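What Is a Generation Ship?

Stars are very far from each other. Even a fast spaceship would need a very long time to go from our Sun to the next one. Writers of science fiction have thought about this problem for many years, and one of their answers is the generation ship.

A generation is a group of people who are born at nearly the same time. You are one generation, your parents are another, and your grandparents are one more. On a generation ship, the people who start the trip will not see the end of it. Their children will grow up on board, and then the children of those children.

Let us imagine a ship with the name Sarmiento. It carries 3,000 people, and it must fly for 200 years to reach a planet called Inar. If a new generation comes every 25 years or so, the children who land on Inar can say "great-grandmother" many times before they come to the woman who left the Earth!
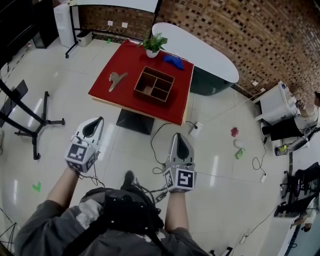 Such a ship must carry everything - air, water, gardens, schools and even a place to play. Nothing can be thrown away. The water you wash with today must be cleaned, and tomorrow somebody will drink it.

In stories, the most interesting trouble often comes from the people. Sometimes they forget that they are in a ship at all. They think the walls are the end of the world. In other stories they remember, but they do not want to leave, because the ship is their home and a planet looks too big and too windy.

What would you choose? Would you like to be born in the middle of the trip, when both the old home and the new one are far away? Try to write one page about a day on the Sarmiento - what do you eat in the morning, and what do you see from the window?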